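Riltport Opens Planning Service for Shops Buying Their First Two-Armed Robot

Last updated October 28, 2020

14 shares | 3 comments

DORANCE — Riltport is pleased to announce Kuvora, a planning service for small manufacturers, labs and packing shops that are thinking about a two-armed robot and would like to know what they are getting into before they sign anything.

Over the years we have sat at a good many kitchen-sized conference tables with good people who had a quote in one hand and a worried look on their face. The price of the robot was right there on the page, but the hands were extra, the training was extra, and the floor space had never been measured. Kuvora starts with those questions, and it starts with a simulated version of the job, so that a buyer can look at reach and layout while changes are still cheap.

"Most of our customers have been saving for this for a long time, and we want them to feel good about it the day the crate arrives and also a year later," said Yanling Feng, who leads the Kuvora team. "So we ask them to bring us one real task — a small one, please! — and we build the plan from there." 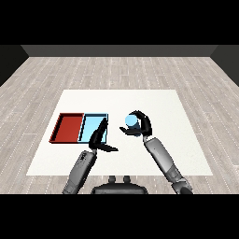
Simulated sorting task with a light blue cylinder and red and blue compartments.
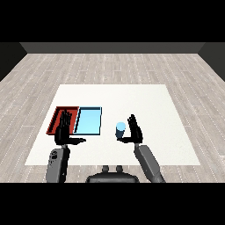 Each customer receives a written plan covering the arms, the hands, the work surface, spare parts, staff training and yearly upkeep, laid out over three budget years. Renting is priced beside buying, and if the numbers say to wait, the plan will say so too. We have given that advice before and we expect to give it again.

The service was tried out beginning in June with our friends at Yao, a parts packer here in Dorance, whose patience with our early spreadsheets was a real kindness. Their plan is now in front of their own management, and we wish them well with it.

Kuvora is open to new customers today. The first call costs nothing, and you are welcome to bring your bookkeeper along. To set one up, please write or phone the Riltport office in Dorance and ask for extension 526.

Comments (3)

packline_mo: Does the plan cover hands from other makers, or only what you sell?

Riltport: Other makers too, and we are glad to price them side by side.

D. in shipping: Wish we'd had the upkeep part before our last purchase. Will call.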